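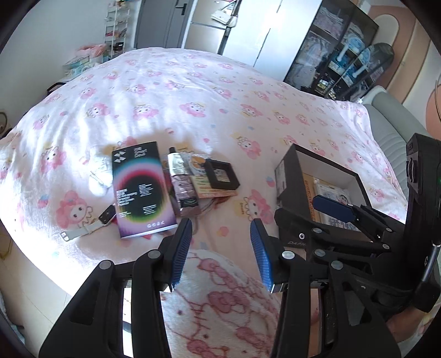

Figure 3. Printed sheet in household use. Photo: Deltell Textile Archive, reproduced with permission.

3.2 Color loss in printed bed linen

Printed bed linen is washed more often than most other household textiles and at higher temperatures than most clothing. Earlier work on color loss has dealt mainly with solid-dyed cotton, where a single reading per piece is usually enough. Character prints on a pale ground, of the type shown in Figure 3, are harder to assess. The ground and the printed areas fade at different rates, and a reading that covers both gives an average that describes neither.

For this reason the ground and the print were measured separately. Sheets were supplied by two mills, Clonness and Birden, in the finished state and without packaging starch. Both mills use pigment printing with an acrylic binder on plain-weave cotton. The Clonness cloth is cured in a hot-air oven after printing, while the Birden cloth is cured on heated rollers. Pieces were cut from the middle of each sheet, at least 105 mm from any hem, and the raw edges were overlocked with undyed thread.

Washing followed the Michalski schedule described in Section 2, with one change. The original schedule calls for line drying between washes. Tumble drying was used in the present study, as it is the more common practice in the households covered by the June survey and adds a rubbing action that line drying does not. Detergent was dosed by weight. No fabric softener was used at any stage.

Readings were taken before the first wash and then at set intervals up to 200 washes. Each piece was conditioned overnight, laid flat over a white tile, and read at marked points on the ground and on the print. Points that fell on an outline were moved to the nearest area of even color. Outlines were judged by eye against the unwashed control under a daylight lamp.

The pale ground changed little in either cloth. Most of the shift took place early in the schedule and was toward yellow, which is consistent with the gradual removal of optical brightener. Printed areas behaved differently. In the Clonness cloth, color loss was slow and nearly even across the schedule. In the Birden cloth it was slow at first and then became faster, and small patches of bare fiber could be seen under low magnification at the points of greatest wear. Dark outlines were affected before filled areas in both cloths.

The pattern of wear suggests that binder failure, and not fading of the pigment itself, accounts for most of the visible change. Unwashed control pieces stored in the dark showed no measurable shift. Pieces exposed to window light but left unwashed lost some color on the printed areas, though less than the washed pieces, and their binder film remained whole.

Cure temperature was not recorded by either mill for the lots tested, so the difference between the two cloths cannot be assigned to the curing method alone. Binder content is considered in Section 3.3.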